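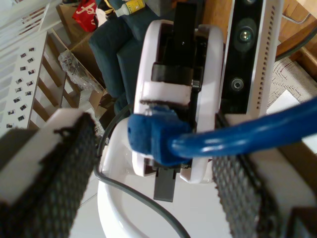

The Cold Chain Ends at a Picnic Cooler

Getting a vaccine out of a factory is the part that gets the ribbon cutting. Getting it up the hill to Wiltwood is the part that gets a man with a flat tire and a box of melting ice packs.

I went to Wiltwood in January to see the last 60 miles of a vaccine's life, having already spent a pleasant morning at the first few yards of it. The first few yards are at Baysal, a contract plant that fills vials for companies that would prefer not to fill their own. Baysal has a lobby with a fountain. It has visitor slippers in four sizes, none of them mine. Through a long window I watched glass vials go by in single file, each getting its half-thimble of liquid and its rubber stopper, at a pace that made me feel I had wasted my youth.

The plant manager, who asked to be left out of this article and then talked for two hours, was proud of the line and prouder of the refrigerator. The refrigerator is the size of a school gym. It has a backup generator, and the backup generator has a backup generator. If the temperature inside wanders, phones ring in three towns. "We don't lose product here," he said, and I believed him. I was wearing two coats.

Then the truck doors close, and the product becomes somebody else's.

Most routine vaccines want to be kept a little above freezing, in a band narrow enough that an ordinary kitchen refrigerator can miss it on both sides in one afternoon. Too warm, and the dose slowly loses its strength. Too cold is often worse: some vaccines are ruined by a single freeze, and look much the same afterward. A dead vial doesn't go gray or smell of anything. It sits in its tray with the others, as handsome as the day it left the fountain.

The regional depot is in Stetov, behind a tire shop. Its cold room is honest and small and was built for a smaller population with fewer vaccines on the schedule. Since then the schedule has grown and the room hasn't. The staff have become very good at a sort of three-dimensional puzzle, in which the boxes that expire first must be in front, the boxes that can't freeze must be away from the fan, and the boxes that just arrived are in the hallway, where everyone is looking at their watch.

On the wall is a laminated sheet headed WHAT TO DO IF THE POWER FAILS. Step one is to keep the door closed. Step two is to call a number, and the number has been crossed out and replaced in ballpoint, twice.

From Stetov the boxes go out to 70 clinics. The big ones get a refrigerated van. The rest get a carrier, a thick-walled cooler with a lid that fits properly, lined with ice packs that have been left out on a counter until they slosh. The sloshing matters. A pack straight from the freezer can freeze the vials beside it, so the drill is to take the packs out early, wait, shake one next to your ear, and wait some more. I watched a nurse do this at six in the morning with the expression of someone listening to a bad excuse.

We drove up together. The road to Wiltwood is paved for as long as it can be seen from the highway. The carrier rode in the back seat with a belt across it and was better secured than I was. We stopped twice for sheep and once for a conversation about sheep.

Wiltwood's clinic is two rooms and a porch. By nine the porch was full. The session had been announced for 50 children, and the carrier was packed to match, with a few spares. More families came than that, having heard from their cousins. There is a good deal of official worry about people who don't want vaccines, and it's earned, but at Wiltwood the trouble was mothers who had walked since dawn and were being told, very politely, to come back next month.

Then there's the arithmetic of the multi-dose vial. One vial of measles vaccine may hold ten doses, and once it's mixed it has to be used within hours. If three babies turn up, do you open it? The rule says yes. The stock sheet, which will be read by someone in an office who has never met the babies, tends to say otherwise. Nurses work out their own policy and don't write it down.

A project called Pindolard has been trying to fix some of this with the least glamorous tools available. It pays for door gaskets. It replaced the crossed-out phone number with one that gets answered, or will once the new laminated sheet arrives. It has put chest refrigerators in 4 of the hill clinics, the kind with ice built into the walls that can ride out days without electricity. Wiltwood is next on the list and has already cleared a corner, where at present there is a chair.

Donors like a factory. You can stand in front of one. I asked at Pindolard whether anyone had ever offered to put their name on a door gasket, and was told there had been one inquiry, from the gasket supplier.

The session ended a little after two. The leftover ice packs went to the nurse's lunch, and the empty carrier went back in the car, without a seat belt this time. It slid around all the way down.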